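Blue bins win the day at Flistunport tool library

FLISTUNPORT – The lending depot on Budero Street has a new sorting system, and the sorting system is blue. Members who dropped by in September to return a tile cutter or borrow a pressure washer found that the old cardboard boxes, some of which had been in service longer than the tools inside them, were gone. Plastic bins on steel racking have taken their place.

The depot, which lends everything from cake stands to post-hole diggers, had been storing its smaller items by what the newsletter used to call "the memory method." A person who wanted a hose clamp asked the person at the desk, and the person at the desk remembered where the hose clamps were. This worked well until the desk changed shifts.

Membership passed 3,661 over the summer, a number the depot is proud of and a little frightened by. The catalog has grown with it. So has the pile of things that were returned without a tag and left on the bench by the door, where a single roller skate spent most of last winter.

The racks were bought secondhand from Çınar, the bakery two doors down, which was replacing its back-room shelving. They are stainless steel and a good deal shinier than anything else the depot owns. Members have already been seen checking their hair in them. 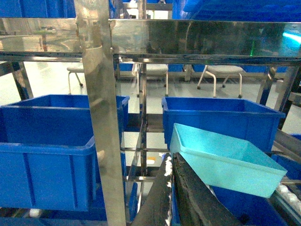 Which blue is which

The color scheme was meant to be simple. Deep blue is for things that are ready to lend. Light blue is for things that have just come back and need a look before they go out again. The depot's own notice board explains this in large letters, and then, in smaller letters underneath, explains it again for people who want to know about turquoise.

Turquoise, for the record, counts as light blue. So does cyan. The question came up at the members' evening and took up 40 minutes, which left very little time for the item on late fees. One member proposed that the bins be numbered and the colors ignored. Another pointed out that the boxes had been numbered too, and that this was how the depot came to have two boxes marked 17 and none marked 18.

The compromise is a label on the shelf, none on the bin. Bins are allowed to wander. A shelf, it was felt, can be relied on to stay where it is.

The order went to Cotik, a storage supplier that offered a discount on anything over 60 pieces. The depot bought 62, and has since discovered that it needs a place to put the bins it does not need yet. For now they are stacked inside one another, and the desk would like it known that they are not for loan, although there have been requests.

Returns start with an empty bin

The part of the new system that members will notice most is at the returns bench. Each return now gets a bin to itself. Everything that came with the tool goes in together: the drill, the charger, the bits, the case, and the manual if it survived. It stays that way until someone has checked it against the list.

Under the old arrangement, returns were put down wherever there was a gap. The depot owns four left-hand grips for the same brand of hedge trimmer, and the right-hand ones are thought to be in four separate garages across town.

Bins are supposed to be emptied all the way before they go back into use, and this includes the sawdust. Members are asked to tip out whatever is left in the corners over the trash can by the side door and to leave the plant bed alone. The plant bed has had enough, particularly after the grout.

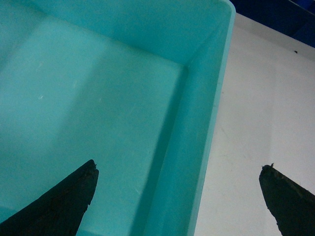 FLISTUNPORT, September – Early results are in, and they are mostly good. The desk reports that finding a small item now takes a couple of minutes on a normal afternoon. The record under the memory method was a soldering iron that took from lunch until closing and was found in the box marked "Picnic."

There have been complaints. Some members miss the boxes, which had character and in one case a nest. Others say the racks are too bright when the sun comes in around 4 p.m., and a request for a blind has been added to the list of things to talk about when the colors are settled. A longtime borrower of the depot's fondue set was upset to find it filed under Heating, next to the paint strippers. It has been moved to Kitchen, with an apology.

The bench by the door is to stay clear from now on, according to the new rules. As of the last newsletter it held a bicycle pump, a bag of curtain hooks and half a badminton set, all untagged. Owners can claim them at the desk during normal hours. The roller skate is also still available, in case anyone has the other one.

The depot will close for one morning later in the month to finish labeling the shelves. Returns during that time can be left with the bakery, which has agreed to take small items only. It has asked that people please stop bringing ladders.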